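Toy cookware

Toy cookware is the name for small pots, pans, lids and utensils made or set aside for play cooking. Usually sold or kept together with play food. Part of the wider group of kitchen toys (see also Play kitchen, Tea set, Play food).

Contents
1 Overview
2 Pots
3 Utensils
4 Play food
5 Play trays and surfaces
6 Care and storage
7 See also
8 Notes

Overview

Sets vary a lot. The smallest have one pot and one spoon, the larger ones add a frying pan, a colander, lids, a kettle. Metal, wood, plastic and tin-plate are all found. Many households never buy a set at all and hand down a small real saucepan instead, which counts for the purposes of this article. Collectors tend to disagree on that point; Inna Levchenko's handbook leaves real pans out, Vasylyna Lysenko's puts them in.

Pots

The basic piece. Stainless steel is common in newer sets, enamel and aluminum in older ones. Sides straight or slightly flared, rim often rolled so there is no sharp edge. Two loop handles is the usual pattern for a stock pot, one long handle for a saucepan. Loop handles may be riveted, welded, or hung from small brackets so that they fold down flat. Folding ones take up less room in a box but can pinch, and some makers dropped them for that reason.
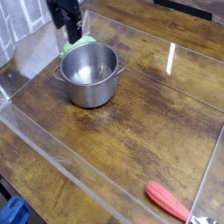
Lids are the first thing to go missing. Replacement lids are seldom sold alone. A pot without its lid is still called complete by most sellers, so buyers should ask. Dinell pots carry the maker's name on the base, Ciser pots mostly do not, and the two get mixed up in secondhand listings all the time.

Size is given across the rim. Depth is left off most labels, which is a nuisance when trying to match a pot to its box.

Utensils

Spoons, ladles, turners, whisks, tongs. Handles are the part that differs most: plain wood, smooth plastic, or ribbed plastic for a better grip. Bright handle colors are typical and help when sorting sets, as the metal ends look much the same from maker to maker. Full-size utensils are often used with toy pots and vice versa. They tip the pot over if left standing in it.

Play food

Made to go in the pots. Vegetables are the most common type, then fruit, bread, eggs. Materials include hollow plastic, solid wood, felt and foam. Corn is a standard item and nearly always sold as a whole cob, with raised bumps for the kernels. Color is not a reliable guide to what a piece is meant to be. Yellow is expected for corn but green and cream cobs exist, some with husk and some without. Shape and surface are better clues: rounded at one end, tapered at the other, bumps all along.
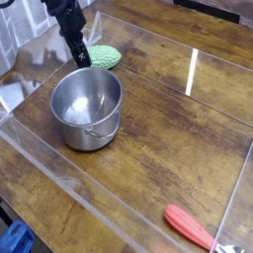

Toy corn cob in pale green, next to a stainless steel pot.

A whole cob is often too long to lie flat in a small pot. Children stand it on end or lay it across the rim. Cut cobs, joined by hook-and-loop dots, get round this but the dots wear out.

Play trays and surfaces

Any table will do. Shallow trays and open-topped boxes are used in classrooms to keep pieces from rolling off. Clear acrylic ones let everyone see in from the side. Wood tops hide marks better then white ones. A felt mat cuts down the noise, metal pots on bare wood being loud.

Care and storage

Stainless steel: warm water, dish soap, dry right away to avoid spots. Wood: wipe only, no soaking. Hollow plastic food should be checked for water inside, shake and listen. Felt by hand, cold.

Nest pots by size with handles folded in if they fold. Keep utensils in a separate bag or they scratch the insides. The Grabner catalog lists 228 separate pieces of cookware and play food and the later Nammont list has 237, so anyone sorting a mixed lot should expect it to take a while. Both lists use their own numbers and there is no table matching one to the other.

See also

Play kitchen
Play food
Tea set
Dollhouse miniatures (much smaller scale, not coverd here)

Notes

1. Levchenko, handbook, section on pots and pans.
2. Lysenko, handbook, section on handed-down pieces.

Page last changed 9/2/21. The section on lids needs more sources.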